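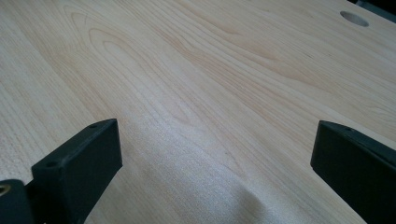 How often should the finger screws on a small gripper be checked?

Every 25 hours of running, and again after any knock hard enough to make you look up from your tea. The job takes less time than finding the hex key.

I look after a single benchtop arm with a two-finger gripper in the back half of the Claserham workshop. It picks up small turned parts, puts them in a tray and goes back for more, and it has never once asked for a rise. It does need looking after, mostly in dull ways. What follows is the list I wish had been taped to the wall when I took over from Gwenaël Chauvin, who kept it all in his head and then moved to the coast.

Finger screws

Power off at the wall first. The stop button stops the motion and leaves the supply on, so it doesn't count. Hold the finger still with one hand and nip each screw up with the short arm of the key. Short arm, fingertips only. The long arm will have the thread out of a plastic finger before you've felt any resistance, and you will then say something the whole workshop can hear.

If a screw keeps working loose, take it right out, wipe it with a dry rag and put one small drop of medium threadlock on the end. Keep the stuff off bare plastic. Some plastics craze when it touches them, and I have a drawer of cracked Fivach fingers to prove it.

Brass inserts

A threaded insert that turns with its screw has had enough. You can warm it with a soldering iron and press it back down level, once. After that, print or buy a new part. Maxence Sabatier swears by a dab of epoxy round the outside, and his have held, but he also irons his overalls, so I don't regard him as typical.

Let the part cool fully before you put a screw anywhere near it. Half an hour is plenty. Ten minutes is how I learned about half an hour.

Wiping down

Dry cloth for the fingers, barely damp cloth for the worktop, and never the same cloth. Polish is banned within arm's reach of the cell. A well-meaning person gave our bench a going-over with spray wax last November, and the gripper spent the next morning chasing parts about like a dog with a boiled egg.

Swarf gets into the slides however tidy you are. Brush it out with an old toothbrush, away from the motor. Compressed air is quicker and drives the grit exactly where you don't want it.

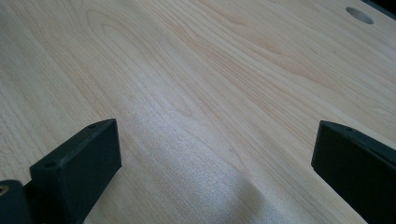

Squaring up the fingers

Close the gripper on a strip of thin paper and tug. It should drag evenly along the whole face. If it grips at the tip and slides at the heel, one finger is sitting crooked on its mount. Slacken the screws on that side by half a turn, close gently on a known flat block (I use an offcut of ground steel), and tighten again with the block still held. Open, close, try the paper.

Do this before you touch any settings. I once spent an entire afternoon altering numbers in the Skolent controller to cure a lean that was caused by a crumb.

Going home

Send the arm to its home position at the start of each shift and watch it get there. Ours should read 485 on the reach axis. If yours has drifted by a hair, write down by how much and carry on. If it's more than 2 out, stop and look for a slipped belt before you blame the software, tempting as that always is.

Cable

Bend the gripper cable slowly through your hand and feel for a flat spot or a stiff one. Our last cable gave up at 2,412 hours, always at the elbow, always with the arm stretched out, and always fine again by the time I'd fetched a meter. Leave a generous loop at each joint and use hook-and-loop straps. Zip ties look very professional and cut into the sleeve.

The tin

Keep these together in one tin, with the name of the machine on the lid:

hex keys in the sizes you use, and only those
spare finger screws, more than you think
a spare pair of fingers
threadlock, cap on
toothbrush, retired
a pencil and the log

The log is a Rey notebook with the hours down the left and whatever I did on the right. Some entries are just "tightened, swore". Put the running hours down even when you did nothing but look, and write the cable length inside the cover, as the supplier will ask for it while you are standing in the car park.

Page last changed 9/3/26, to add the bit about spray wax.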